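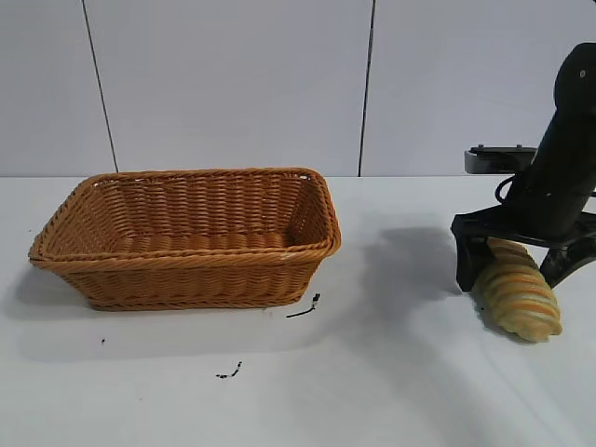 Figure 5. Basket-filling cell, single-arm configuration. The gripper holds a striped roll close to the table surface; the basket is empty.

4.2 Changes to the packing task

The cell in Figure 5 reproduces one station of the bread-basket line at the Hevthorpe site, where mixed baskets are made up for hotels and canteens. Before automation, a packer at this station took rolls from a tray, checked them by eye and laid them in the basket by hand. Under the Lenetico controller the arm does the picking and placing, and the packer is moved to a supervising role covering two adjacent stations.

The two-finger parallel gripper closes on the long sides of the roll. This leaves the ends free but makes the grasp sensitive to tilt: a roll held at an angle needs more clearance above the rim, and the planner raises the transfer path accordingly. Placing against the inner face of the far wall proved the slowest part of the cycle. Packers had previously done this with a turn of the wrist that none of them mentioned in the first interviews and that was only recorded during observation.

Over 600 logged transfers, 96 per cent were completed without a person stepping in. The remainder fell to the supervising packer, who had to stop the arm, correct the roll and restart the cycle. Staff did not regard these stops as rare. A stop at one station often came while the packer was attending to the other, and the resulting wait was felt as pressure even when output was on target.

Interviews were held in September, after the packers had spent 90 hours on the new arrangement. Reports of wrist and shoulder strain fell. Reports of tiredness did not, and several packers described the work as harder to settle into. The scheme of Šimko, which separates physical load from attention load, fits these answers better than the single workload score used in the Flakamlow trial.

One further change was not planned for. Packers used to set aside misshapen rolls as they went – a check that appeared in no written procedure. With the arm doing the picking, this check moved to the end of the line, where a finished basket has to be partly unpacked to remove one roll.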